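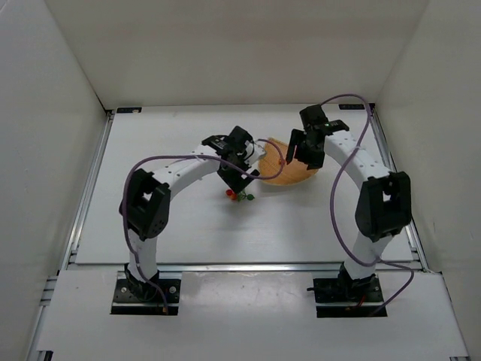
I've been trying to learn basket weaving since April, and my hands are finally starting to forgive me. Iveta Havlíček teaches the evening class over in Farneck, and she made us soak and sort reeds for two whole sessions before we wove a thing (I sulked, I admit it!). My first try leaned like a tired fence post. What I really want to make is something like the shallow round one on the white tabletop, golden tan and low enough to toss your keys into — no handles, no lid, no drama.

I cut 90 spokes last week and ruined plenty of them, so I'm ordering another bundle from Kasprzak before class.
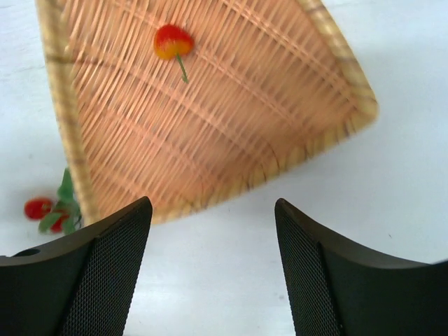 Peachy weave, straw-colored rim.

Next up is dyeing. Iveta uses onion skins and a big old pot, and I've been saving mine in a paper bag by the stove — my kitchen smells like soup all day long. If you've got a good recipe for a soft orange, send it my way!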